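Re: [dokidton-cooks] Leftover rice, again

Leen, I'm so glad you asked, because I ruined rice for years before I got this right!

The trick is water, and more than you'd think. I break up the clumps with a fork, sprinkle three spoonfuls over a big bowl, put a plate on top and give it a minute and a half. Then I leave it alone with the plate still on (this is the hard part, I always want to peek). Short grain needs less water than basmati, and anything with peas in it seems to need a bit more, don't ask me why.

I also stopped using full power. My old one had a dial and you got whatever you got, but at medium the edges don't turn into gravel before the middle warms up. My sister swears by an ice cube on top. I tried it once and fished the cube out afterward, so fine, maybe, but I'm sticking with the spoon.

For the potluck in November I'm down for the lentil thing and 18 flatbreads. Horațiu, are you still bringing the pickles? The hot ones, please, and 14 of us will be fighting over them, so bring the large jar.

Oh, and does anyone have the Jimia cabbage recipe? Mine got soup on it and I can't read the bottom half.

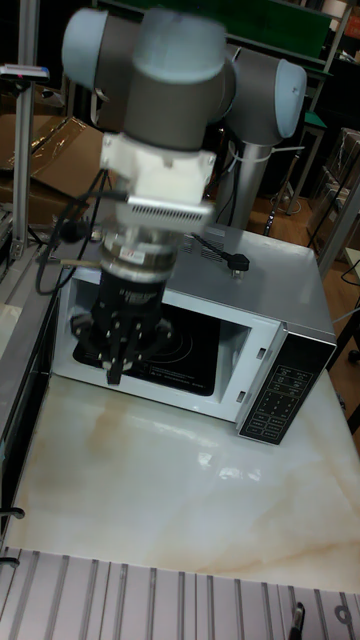 Posted by Rosalind Park to dokidton-cooks, 2024-09-22

Leen Semaan wrote:
> Hi all, I cook a big pot of rice and by the next
> day it's like eating birdseed. I've been frying it
> but I'm tired of washing the pan. Can you get it
> soft again in the microwave, or is it a lost cause?
> Leen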